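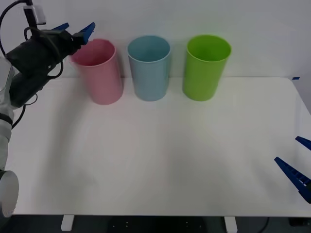
Week 4 handout: Learning bimanual tasks from demonstrations
Course notes, Senyo Quaye

Today we go through the cup task from the Linley study and look at why the first version of the policy did badly. Please read section 2 before the lab.

1. Setup

Two arms work over one white table, with a gripper on each. Three tapered cups in pink, light blue and lime green start upright near the back edge. The instruction names a color, and the policy has to pick that cup and set it down at the front of the table. Either arm may be used. The other should stay clear.

2. Data

The training set has 544 demonstrations, all teleoperated. Telmo Zabala and Olaia Cuesta recorded 361 of them, and those use the same cup order throughout. The rest shuffle the order between episodes. Keep this split in mind, as it explains most of what follows.

3. Method

The policy is trained by behavior cloning. It takes the camera images, the joint positions of both arms and the instruction, and predicts a short chunk of actions. We run part of the chunk, then predict again. Longer chunks give smoother motion but react late if the cup slips during the grasp.

4. What went wrong

Trained on the fixed-order data alone, the policy learned position and ignored color. Ask for green with the cups swapped and it still reached for the place where green used to be. Training loss looked fine – it tells you nothing about this failure. Adding the shuffled episodes fixed most of it. The remaining errors were mainly at the rim, where one finger has to go inside the cup and the other outside.

5. For the lab

Work in pairs. Train on both versions of the data and test each with every cup order. Log wrong-cup errors and failed grasps separately. Benedito Camargo has the login details for the Starholm machine. Reports are due before the next lecture, two pages at most, plots included.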